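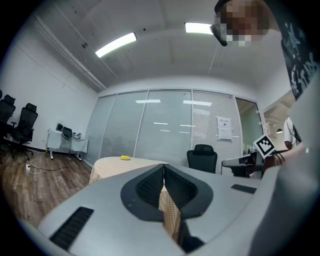

Sarita Tomar wrote to me after the Plosthorpe talk that she had lived next to a swift colony for 15 years and never once looked up. Start with that, then pause.

Slide 2 – swifts eat, drink and sleep on the wing! Let people enjoy that one before moving on.

Slide 3 – the Latura street count. Last summer's total was 689 birds, and Girish found most of them over the old brewery. Mention the screaming parties at dusk (play the clip, volume up).

Slide 4 – nest boxes. North or east wall, under the eaves, clear drop below. Be patient, it can take years. Ours sat empty for two and then, one evening in May, in they went. I still get goosebumps.

Hand round the spare box. Questions, then tea.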